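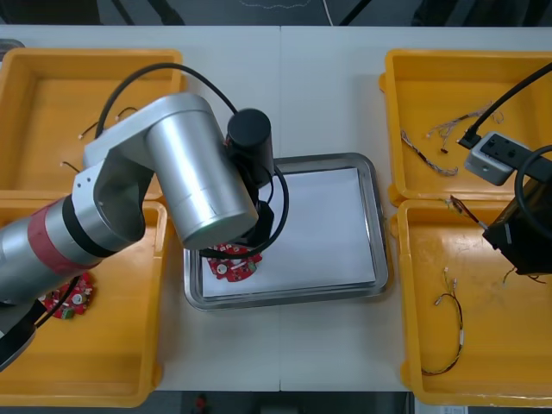

Board and Harness Station, Ciddale Workshop

The Ciddale station handles round circuit boards and the wire leads that go with them. Parts are kept in yellow plastic bins on both sides of a steel tray, boards and short leads to the left, longer harnesses to the right. White paper lines the tray, and a red board shows up well against it. Change the paper every 20 boards.

Layout by Waltraud Hollmann, revised in November. The earlier Lekwood layout kept all bins on one side and needed nearly 220 mm more table width.

Bin notes: harnesses go in untied - braided ones tangle first and should be separated before the shift. Boards lie flat, never stacked. Spare bins are on the Darko shelf, row 5.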